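Workbench and small parts storage – inspection checklist with comments
Furden workshop, Room 16
August
Checked by Lovisa Wikström, comments reviewed by Pui-shan Tai

Scope: the black bench, the cutting mat and the orange stacking bins. Power outlets and the sink side are on sheet 237.

1. Bench top clear enough to work on – OK
Open space behind the mat. A small black block was sitting toward the left side. Put it in a bin or label it if it stays.

2. Cutting mat lies flat – OK
Flat on the bench, no lifted edge seen. Keep knives on the mat and off the bench surface.

3. Bench finish – OK
Smooth. Wipe down with a damp cloth at closing, no solvent.

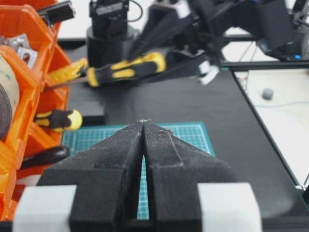 Items 1 to 3. Mat and bench top, orange organizer at left.

4. Bins seated in their stacks – OK
Pushed each one by hand. No rocking. The Kamath bins from the old room have a different lip, so don't mix them in with these.

5. Bin rims and side panels free of cracks – OK
Went over the rims with a fingertip. Nothing sharp.

6. One kind of item per bin – NOT OK
Balls are mixed. A black one and a dark maroon one share a bin with a small white item. The pale yellow ball with the dark strap is in the bin next to it and can stay there.

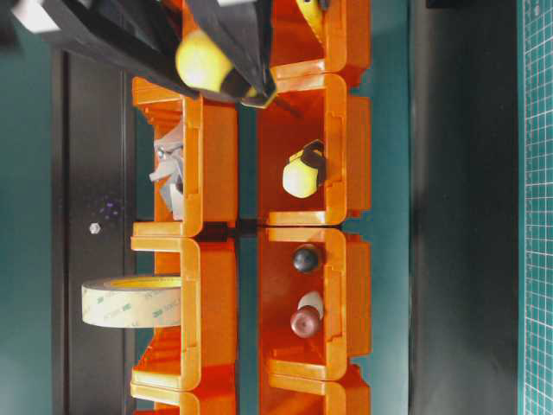
7. Nothing sticking out of the bins – NOT OK
The roll of 3M double-sided tape projects from the open side of its bin. It will get knocked off there. Lay it flat or move it to the tape drawer.

8. Soft materials folded – NOT OK
Gray and silver piece is bunched up against the wall of its bin. Fold it once and put it back. If it's scrap, throw it out.

9. Labels on bins – to do
Pui-shan has ordered label holders from Panow, part 1819. Until they come, use masking tape and a marker.

Result: three items to correct (6, 7, 8), one open (9). Recheck at 4 p.m. – initial this sheet when done and leave it on the clipboard by the door.

Furden workshop, Rurnton site – questions to Pui-shan Tai at the front desk – Back to top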